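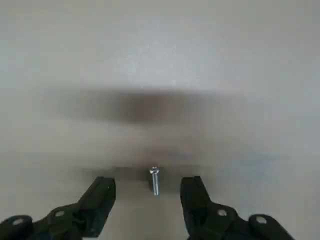
Comparing Two Grippers on Small Screws

Term project report, Robotics Lab, Stostdale

Why we did this

The Hanedetti gripper came to our lab with a flyer saying it can handle "small hardware with ease." We wanted to know what that means when the small hardware is one metal screw standing on its head end or its thread end on a flat gray surface. The gripper we already had is the Starnetti, an older model with black two-finger linkages and flat pads. The question was whether the new one is worth the trouble of changing the mount, the wiring and the control script. Our short answer is maybe, and we trust that answer less than we would like.

Setup

Both grippers were run on the same arm with the same Hakala controller. The wrist camera looks down past the fingertips, so both tips and the screw should be in view when the arm stops short of the grasp. We drove the arm by hand to a start pose, centered the open fingers on the screw, moved in, closed, lifted and held for 5 seconds. A screw that slipped or tipped over in that time was a miss.

Each gripper got 200 tries. We swapped hardware only once, halfway through, and that is a weakness. By the second half we were all better at lining things up, and the Hanedetti went second.

What happened

The Starnetti held the screw in 139 tries. The Hanedetti did better, but we are not going to print its score next to that one as if the two were equal. Partway through its run we changed the closing speed in the controller, and the log does not show at which try. We should have stopped and started over. There was no lab time left in September to do it.

What we can say is how the misses looked. With the Starnetti, most came from one pad touching before the other. The screw is narrow and stands on its threaded end, so a light push on one side is enough to knock it down. The Hanedetti pads are softer and forgive a bit more. They also hide the screw from the camera once closed, so twice we wrote down a good grasp and then found the screw still on the table.

The camera

We spent more time on shadows than on grippers. The arm throws wide soft shadows on the surface, and our detection script liked them a lot more than it liked the screw. A bright screw head against a dark patch was easy for us to see on the monitor. The script often put its box around the patch. Turning up the contrast made this worse. In the end we centered by eye for every try, so this report says nothing about automatic picking, whatever the title of our proposal promised.

Would we switch?

Not on these results. The flyer's claim was not tested with screws lying flat, and those are what a real bin is full of – we only used standing ones. If another group takes this over, they should mix the order of the two grippers, lock the controller settings before the first try, and fix the lighting. The 2 sets of pads and the raw logs are in the lab cabinet.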